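Serkwood：饼干预拌粉抽奖留言集 说明文档

各位路过的朋友好，先泡杯茶再往下读吧，我写东西一向啰嗦，这份说明也不例外。

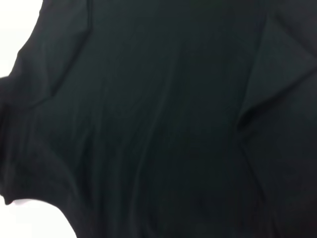
Serkwood 收的是 Luselwood 烘焙博客历次饼干预拌粉抽奖活动底下的读者留言。活动的规矩很简单：读者在文章下面留一句话，说说最想先烤哪一种口味，就算报名；截止以后抽几位，把 Plarnik 的预拌粉寄到家里去。博客办了好几年，留言越攒越厚，里面有人讲奶奶的铁皮饼干桶，有人讲烤箱门关不严只好拿椅子顶着，也有人只写了“巧克力！！！”四个字不到的一句，感叹号倒是打得很足。我舍不得让这些话跟着旧网页一起沉下去，就跟博主 Rocío Tapia 商量，把它们整理成了一份可以下载、可以检索、也可以拿来做点小研究的文本数据。

里面有什么

全部留言共 1,692 条，每条一行，存在 comments.csv 里。原文大多是中文，夹着一些西班牙语和英语，我都照原样留着，没有翻译。错别字也没改，“黄油”写成“黄由”的，“曲奇”写成“典奇”的，都还在那儿。做文本清洗的朋友可能会皱眉头，可我觉得留言里的手误也是留言的一部分，再说谁知道哪天就有人专门想研究手误呢。

其中 200 条做过人工细标，放在 labeled.csv 里，除了口味之外还标了谁来烤、谁来吃、打算在什么场合吃、会不会自己加料。这一部分是我和 Rocío 晚上一条一条对着看出来的，标得慢，但标得挺开心，中间好几次看饿了，跑去厨房翻柜子。

还有一个 rounds.csv，记着每一轮活动的标题、奖品口味和报名规则。规则每轮略有出入，有的允许每天留一次言，有的只许留一次，做统计之前请务必看一眼，不然会把一位特别热心的读者当成一大群人。

字段说明

labeled.csv 一共 10 个字段，逐个说一下。comments.csv 只有前五个，含义相同。

comment_id
留言编号，按发布先后排。中间有跳号，那是应留言者要求删掉的，编号不会补上，也不会挪给别人用。

round
属于哪一轮活动，和 rounds.csv 里的编号对得上。

text
留言正文。表情符号保留，换行统一改成了空格。

lang
主要语言。一句话里混着两种语言的，以字数多的那种为准；实在分不出来的写 mixed。

reply_to
如果这条是回复别人的，填对方的编号，否则留空。回复里聊得最热闹的是要不要在黄油饼干里撒海盐，两边都很坚持，读起来像一家人吃年夜饭。

flavor_first
最想先烤的口味。写法五花八门，我归成了统一的名字，比如“奶油酥饼”“苏格兰酥饼”“那个长条的酥酥的”都归到 shortbread。归并表在 flavor_map.txt，觉得归得不对的，请来跟我吵，我很乐意。

baker
谁来烤。取值有 self、child、partner、elder、other、unknown。只有留言里明说了才填，猜的一律算 unknown。

eater
给谁吃。取值跟上面差不多，多了一个 coworkers，带到办公室分给同事的人比我预想的多得多。

occasion
场合，比如生日、节日、下雨天、学校义卖。自由文本，没有固定列表。我试着定过一份列表，定到一半碰到“等水管工的时候”，就放弃了。

tweak
有没有打算自己加料，加了什么，原话摘录。核桃、橙皮、花生酱比较常见，也有想加豆腐乳的，我没试过，但很想知道结果。

留言是怎么收来的

早几轮的留言存在博客旧版后台里，导出来是一大团乱糟糟的文本，时间、昵称、正文全挤在一起。后来博客搬过一次家，换了新的留言系统，格式整齐了，可是搬家的时候丢了一小批，怎么也找不回来。Rocío 翻了旧邮箱里的留言通知，补回来一些，补回来的这部分在 rounds.csv 的备注栏里写着“邮件补录”，文字可能缺了结尾，因为通知邮件只截取开头一段。

整理用的是一个叫 Magalhães 的小脚本，放在 tools 文件夹里。名字是我起的，写它的那个月我正迷航海故事，觉得在旧后台里找东西跟绕地球一圈也差不多。它做的事情很朴素：拆分留言，去掉完全重复的提交，把昵称和联系方式换成空白，最后排好顺序写成表格。用法写在脚本开头的注释里，照着跑就行，不需要装什么特别的东西。

重复提交这件事稍微多说两句。有的读者网速慢，按了好几下发送，于是同一句话出现好几遍，这种只留第一条。可是也有读者每天认认真真来写一句“今天还是想要肉桂味的”，每天都一样，在允许每天报名的那几轮里这是合规的，我全留下了。所以您要是看到同样的句子排成一串，先去查规则，别急着删。

隐私

昵称、邮箱、网址和正文里提到的具体住址都已经去掉。孩子的名字换成了“[孩子]”，宠物的名字没有换，我问过几位读者，大家都说猫不介意。

博客在 June 那期公告里告诉过大家要整理这份留言集，并且留了很长一段时间让人提出退出。提出来的都删了，现在提出来也一样会删。您如果认出了某条是自己写的，又不想让它待在里面，写信告诉我们编号就好，不用解释理由，下一次更新时它就不在了。也请下载过旧版的朋友换成新版，算是帮个忙。

中奖名单不在数据里，将来也不会放进来。好些人问过能不能研究“什么样的留言更容易中奖”，答案是没什么可研究的，抽奖用的是随机数，跟写得好不好没有关系。有一位读者写过一首很长的押韵诗，连着几轮都没抽中，Rocío 心里过意不去，可规矩就是规矩。

标注的时候我们怎么商量的

口味那一栏看着最简单，做起来最费口舌。“我最喜欢巧克力豆，不过这次想先试试糖霜的”，这句话里第一口味算哪个？我们讨论之后定下来：flavor_first 只看“想先烤”的那个，平时最爱的不算。于是这一条标的是糖霜。假如留言者压根没提先烤哪个，只说了最爱，那就填最爱的，同时在 rounds.csv 同名的备注文件 notes.txt 里记一笔。

“都想要”怎么办？标 any。“除了肉桂都行”怎么办？也标 any，但在 notes.txt 里写上排除了什么。这种留言比较少，写的人语气都很坚决。

我跟 Rocío 各自先标一遍，再凑到一起对。意见不同的地方，先各讲各的道理，讲不通就放到第二天再看，隔一夜常常就看明白了。实在谈不拢的填 unknown，绝不硬选。我俩都爱吃甜的，也都在家烤东西，对有些说法可能理解得太顺手了，比如看见“老样子”就以为是黄油曲奇。您用的时候请把这一层考虑进去。

全部留言里有 800 多条明确写出了口味，剩下的要么在聊天，要么在夸博客，要么在问包邮不包邮。只想看口味偏好的话，用 tools 里的筛选选项可以把它们挑出来，不过自动挑的毕竟是靠关键词，“别给我寄燕麦的”也会被当成提到燕麦，结果拿来看个大概可以，当真之前最好自己过一遍眼。

适合拿来做什么

我自己最喜欢的用法就是随便翻。打开表格，滚到哪儿算哪儿，读上几条，心情会好一些。除此之外，听说过有人拿它练习中文口味词的归并，有人拿它给学生上统计课，还有一位开小面包房的朋友，用它琢磨节前该多备哪一种面团。这些用途我都觉得很好。

短文本分类、口语化表达、多语言混写，这几样练手也合适，数据量小，在普通的旧电脑上跑得动，出了错也一眼能看见。

不太适合拿来做什么

请不要拿它推断“大家都爱吃什么”。来留言的人是来报名抽预拌粉的，本来就爱烤东西，奖品里有哪几种口味，也直接决定了他们会提哪几种。有一轮的奖品里没有巧克力，那一轮提巧克力的人马上就少了，这说明不了巧克力失宠。

也请不要拿它评价 Plarnik 的产品好坏。留言写在收到奖品之前，说的都是盼望，尝过之后的感想几乎没有。偶尔有老读者提到上次烤得太干，那是他自己烤箱的事还是配方的事，谁也说不准。

至于照着留言里的加料办法做饼干，我不拦着，但请自己掂量。这些主意没有人统一试过，对坚果、乳制品或者麸质过敏的朋友尤其要当心，预拌粉的成分请以包装上写的为准。

已知的毛病

时间字段没有公开。旧后台的时区设置换过，前后对不齐，与其放一列错的出来，我宁可先空着。留言的先后次序是可靠的，同一轮内部可以放心用。

邮件补录的那些正文偶尔停在半句，看到“我女儿说要是能抽到就”这样的结尾，请不要来问我后半句是什么，我也很想知道。

语言标签在很短的留言上不准。只写了“wow”的，标成英语；只写了一串饼干表情的，标成 mixed，其实没什么道理，只是总得填点什么。

flavor_map.txt 里“糖饼干”和“香草糖饼干”目前分成两类，有读者来信说在他们那儿就是同一种东西。我还在犹豫，倾向于不合并，因为奖品里确实出现过两种不同的盒子。您若有更好的办法，欢迎讲给我听。

用 Excel 直接双击打开 comments.csv，中文可能会变成一堆怪符号。请从“导入数据”那里进去，编码选 UTF-8。这个问题我收到的来信最多，所以在这里多写一遍，也请大家互相转告。

更新

更新没有固定日程，博客办完新一轮，我得空了就整理进来。改动都写在 changes.txt 里，加了什么、删了什么、归并表动了哪一条，都能查到，只有应要求删除的留言只记编号，不记内容。

下一步想做的是把细标的部分再扩大一些，尤其是西班牙语的留言。目前主要靠 Rocío 一个人看，我的西班牙语只够点菜，帮不上什么忙。如果您能读西班牙语，又恰好对饼干有感情，请来信，我们会先寄给您一份标注说明，您看完觉得愿意，再开始也不迟。

使用条件

非商业用途可以自由使用，注明出自 Luselwood 博客读者留言即可，写上 Serkwood 这个名字我们会更高兴。要转载整段留言的话，请保留原文，别替人家润色。商业用途请先写信问一声，Rocío 会答复，她回信快，只是圣诞节前那一阵子烤箱不歇，可能要多等几天。

联系

数据方面的问题，请在项目的讨论区开一个新帖，标题写清楚是哪个文件、哪个编号，这样我找起来快。删除请求请走博客的联系表单，不要发在公开讨论区。口味归并方面的争论发哪里都行，我都会看，晚饭后看得尤其仔细。

谢谢每一位留过言的读者，也谢谢 Rocío 把旧邮箱翻了个底朝天。表格里有几条是我当年还没参与整理时写的，报的是黄油香草味，没抽中，后来自己去买了两盒，烤糊了一盒。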